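Gralter Case Tracker, desktop version: review after one filing season

Gralter is a subscription program for people who prepare immigration paperwork, mostly family petitions, work permit renewals and citizenship applications. It keeps a calendar of deadlines, stores scanned evidence and fills in forms from a shared client record. I used it from the start of spring through August in a small office with three preparers, on 33 open files.

Setup took one Sunday afternoon. The import tool reads a spreadsheet and asks you to match columns to its own fields. Names were the main trouble. Gralter has separate boxes for given name, middle name and family name, and it splits on the first space unless told otherwise. Adel Abdel Hamid came through with "Abdel" as a middle name, and Salma Ait Ali lost half of her family name. There is a "compound surname" switch, but it is off by default and has to be set before the import. Afterward each record must be corrected by hand.

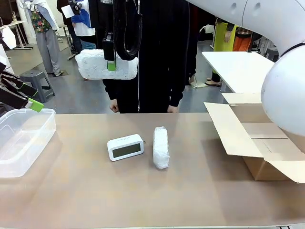 Digital clock, wrapped item and clear container on the table.

The deadline calendar is the strongest part. You enter the date on a notice and the type of notice, and the program works out the response date. Reminders go out by email at intervals you choose. I set mine to 59, 14 and 3 days. All of them arrived. The rules behind each calculation can be opened and read, which I recommend doing, as one of our notices allowed extra days for mailing and the box for that was not checked.

Form filling is adequate. Address history carries over correctly between forms, including gaps. Employment history does not: if a job has no end date, the program prints the current month instead of "present." Support confirmed this and gave no date for a fix. Form editions are updated by download, and the program warns you if a draft was started on an older edition. It will not move your answers to the new one without a full re-check, so allow time for that.
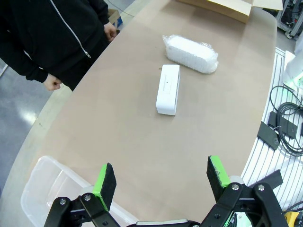
White box on the beige tabletop.

Document storage works on plain folders, one per client. Search covers file names and tags only – it does not read text inside scans. Plidum, which we used before, did. Houda Alaoui, who handles most of our evidence packets, now puts the document type and year in every file name. The page numbering tool for exhibits is good and saved her real time on long packets.

Translation certificates are produced from a template. The template can be edited, but changes apply to every client at once.

Export is complete: records as a spreadsheet, documents as a compressed folder, calendar as a standard file.

Rating: 3.5 out of 5. Suitable for small offices with steady renewals. Offices that depend on searching old scans should stay with Plidum for now.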